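The Black Clothes

The bus from Kusthorpe to Urnmont took most of the afternoon, and by the time she let herself into the flat above the tailor's the light had gone yellow on the stairs. Her sister had left the key under the paint tin, as she had said she would. There was a note on the table. It said the gas was on, the rent was paid to the end of March, and the clothes were all on the bed because the wardrobe door had come off again.

She put her bag down and filled the kettle. She had brought two empty cases, one inside the other, and a roll of bin bags. Her aunt had told her to bring boxes, but her aunt wasn't the one who had to get them up and down from the bus.

Their mother had worn black for eleven years. Before that she had worn whatever she liked, mostly green, and there was a photograph of her in an orange dress outside the Ama cinema, squinting. After their father died she dyed what would take the dye and gave away what wouldn't. She did the dyeing in the yard in a zinc tub, and the drain stayed dark for weeks. The neighbours complained about the drain and then brought food.

Now she had gone to live with the younger daughter by the sea, where it was warmer, and she had taken one suitcase. The rest was to be sorted. She had given instructions over the telephone, slowly, as if dictating to the bank. Keep the good wool. Keep anything from Bùi. Don't keep anything out of politeness.

Bùi was the shop on the corner of the market, where their mother had bought her cloth since before either of them was born. You could tell a Bùi seam by running your thumb down the inside. It lay flat. Everything else in the house had been bought in a hurry.

She drank her tea standing up and went through to the bedroom.

The trouble with black clothes is that you can't see what they are until you pick them up. A skirt looks like a cardigan and a cardigan looks like a shawl. She took hold of the first thing by its edge and shook it out, and it was a blouse with one cuff missing a button. She laid it over the chair. The second was a petticoat. The third she had to hold to the window before she found the neck.

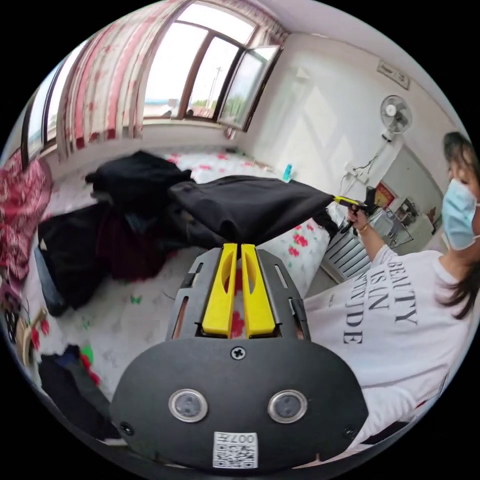

After an hour she had a system. Wool went in the large case, cotton in the small one, and anything with a hole bigger than her thumb went in a bag. She found 200 in old notes, folded in a coat pocket with a bus ticket, and put it on the windowsill under a cup. In another pocket there was a receipt from Bùi for 138, with the word 'lining' written on it in pencil. She didn't know what it had lined. She kept the receipt for a while and then put it in the bag with the holes.

At six the tailor downstairs switched off his machine. She hadn't noticed the noise until it stopped.

There was one red thing in with the rest. It was dark, nearly brown where the cloth folded over, and she thought at first that it was a piece of black that hadn't taken the dye properly. But it had never been near the tub. It was soft and hardly worn, and when she ran her thumb down the inside the seam lay flat.

She sat on the edge of the bed with it across her knees. Then she went and rang her mother.

'There's a red one,' she said.

'I know there is,' said her mother. 'I bought it last spring. It was 400 and he wouldn't come down.'

'You never wore it.'

'I wore it in the house.'

She could hear gulls at the other end, and her sister running a tap.

'Shall I bring it, then?'

Her mother thought about this. 'Is there room?'

'There's room if I leave the grey blanket.'

'Leave the blanket,' said her mother. 'It was never warm. And fold the red one properly - don't roll it. You always roll things.'

She went back and took half the wool out again so that the red could lie flat in the middle, away from the catches. She folded the sleeves behind, the way they did it in the shop, and put the wool back on top. The case shut on the second try.

It was dark outside by then. She closed the window, rinsed her cup and set the alarm for the early bus.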